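Speaker notes: two hand-held grippers on soft goods
Lemlem Araya, Saturday session

Start with why we did this. Joo wanted one hand-held gripper for all the clothing work, and we had two on the shelf, the Breltley and the Flatel. Si-woo Kong ran both on the same bed with the same sort of garments. 562 grasps logged, 513 usable.
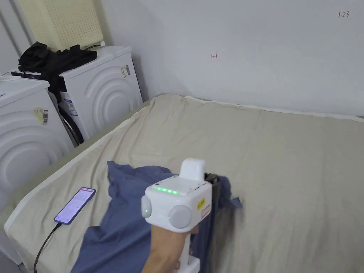 Pause for the question on scoring. A grasp counts if the cloth stays in the jaws for 2 seconds. Dong-geon Woo marked them all, so there is one standard. Of the 49 thrown out, 29 were dropped log files. The rest were operator restarts.

Next, the wrist camera. We chose the wide lens for coverage and paid for it in distortion. Even with the gripper over plain carpet, the base of the wall comes out as an arc, and the black jaws fill the bottom centre of the view. Min-kyu Koo's correction step helps in the middle and does little at the rim.

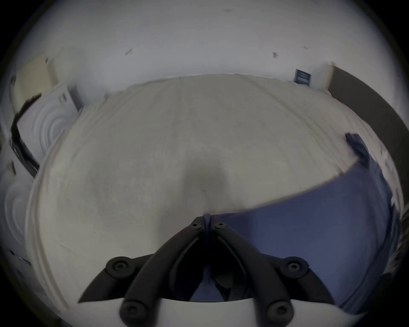
Jaw shape matters more when the cloth gets near the lens. Mention that both sets were tested with the same closing force. The jaws on this one come together towards a point, with a hex screw head on each tip, and we want to try a smoother tip in March.
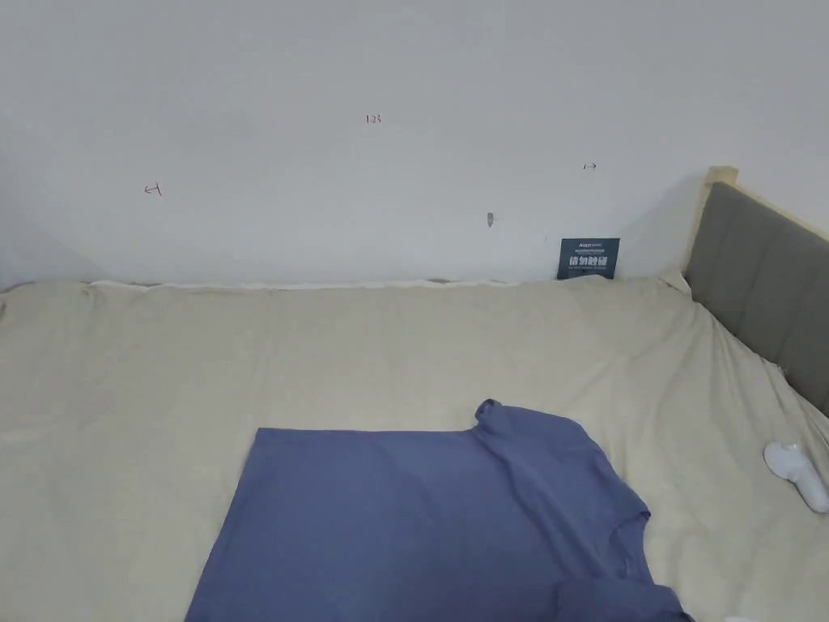

Folding is the last part. Gil-soo Son found that sleeves caused most of the failed picks. On a blue T-shirt laid sideways like this, the far sleeve is bunched and the near one is folded over the body, so the camera has few clean edges to work from. The straight hem at the left is an easier place to begin.

Hand over to Gil-soo for the Prodent controller.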